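Suturing bench tips, Iltdale robotics club

Updated 2022-01-29, Angus Tomoana. Written quick between sessions so excuse spelling. For anyone on the stitching project, new lot espescially. Read before you touch the arms.

Before you start

Meat out of the fridge early. Stiff tissue tears round the needle hole. Pat it with kitchen roll, don't rub.

Cut thread to 61 cm. Longer and you'll be chasing loops all evening. Shorter, no room for the last knot.

Black thread only. Tried the pale stuff in April, couldn't find it on screen half the time.

Lamp down a notch if one side goes white. You lose all the surface detail and then you lose the slit.

Slit no deeper than it needs to be. Craft knife, new blade, one pass. Blades in the tin after, NOT the bin.

Doing the stitch

Open jaws before you go near the needle. Both sides. Slow.

Grab the needle on the curve, well back from the point. Blunt points cost us, we got through 14 needles last term.

Follow the curve of it going through. Turn the wrist, don't shove.

Pull thread in short goes, swap hands, short goes again. Park the needle up out of the way on the tissue before you tie.
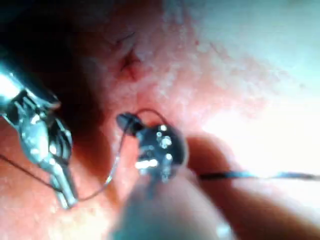
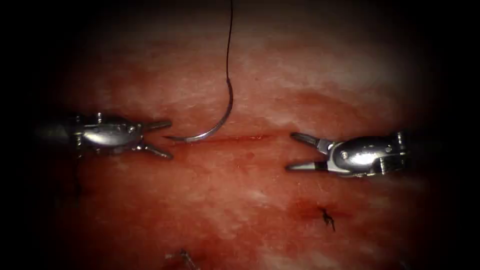
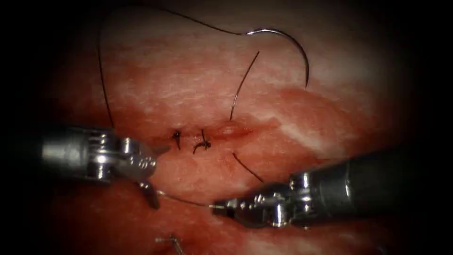 Slit, thread and metal tips, all from the Skelthorpe practice block.

Tension is where most people go wrong. Tight enough that the edges meet, then stop. If the tissue puckers you've gone to far, snip it and start that one over. No shame.

Tails short but not tiny. Leave enough to get hold of if the knot wants taking out.

Move along and leave a decent gap before the next one. Stitches crammed together look neat and pull to bits.

Thread snagged on a wrist joint: stop both arms. Back off the side that isn't snagged. Do not yank!! Tweezers if you have to, with the arms off.

Cleaning up

Arms off at the wall first. Then tips. Damp cloth, soft toothbrush for the joints, dry cloth straight after. Meat juice left in a joint overnight goes like glue.

No washing up liquid near the pulleys. Ask me about the cables if you want to hear me moan. 200 quid.

Count needles back into the pot. Same number out as in or you stay and look.

Used meat double bagged, outside bin. Board scrubbed with hot soapy water, and it stays in our cupboard, never the kitchen one.

Logging

Write the run number on the sheet, we're up to 513. Put what went wrong as well as what went right, Foltance cup judges read the sheets and they like to see the bad ones.

Save recordings before you shut the lid. Name plus run number, nothing clever.

Still need: kitchen roll, spare lamp bulb, somebody with a fridge shelf going. Next job is getting everybody through three knots in a row without me standing over them, so book a slot on the door sheet and bring an apron.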